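Pegs, Plates and Fitting Things Together

Have you ever pushed a peg into a hole and felt it slide in snugly, just so? It's a lovely feeling, and it's one that people who build things for a living never quite get tired of. Bikes, bunk beds, the hinge on your lunch box – somebody had to work out how all the bits would fit together, and in what order.

Putting parts together is called assembly. A good place to begin is with a flat board, because a board keeps all your parts where you can find them (and not under the couch, which is where mine usually end up!). A light-coloured board is handy too, as bright little parts show up nicely against it.
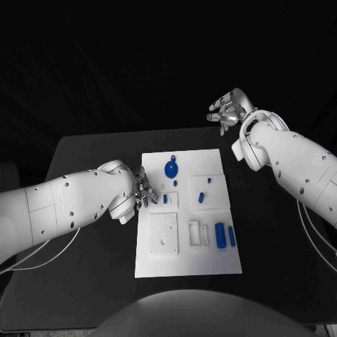
A short blue peg standing upright in its white plate.

A plate that holds a part still is called a fixture. You can make one at home from a lump of modelling clay. Press a pencil into it, pull the pencil out again, and now you've got a hole that is exactly the right size for that pencil. Try a fat texta in the same hole and it won't go. Try a matchstick and it will flop about like a noodle. Builders call this the fit, and they fuss over it a great deal, because a part that's too loose rattles and a part that's too tight gets stuck.

Small parts have their own troubles. They roll, they hide, and your own fingers get in the way of seeing them, so you often have to feel where a piece is going. When Aicha Bouzid wrote our Clullville puzzle kit she put 146 pieces in it, and I spent nearly 2 hours on the first corner, mostly hunting.

It helps to lay everything out before you start, with matching parts near each other and a bit of space between them. 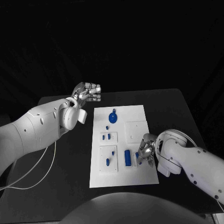
Kelechi Jibrin wrote to us in March to say that sorting by colour didn't help at all when every piece was the same blue, and that sorting by shape worked much better. Good thinking, Kelechi!

So have a go with your clay and your pencil. Then ask a grown-up for an odd nut and bolt, and see whether you can put them together with your eyes closed – slowly, turning the nut until you feel it catch.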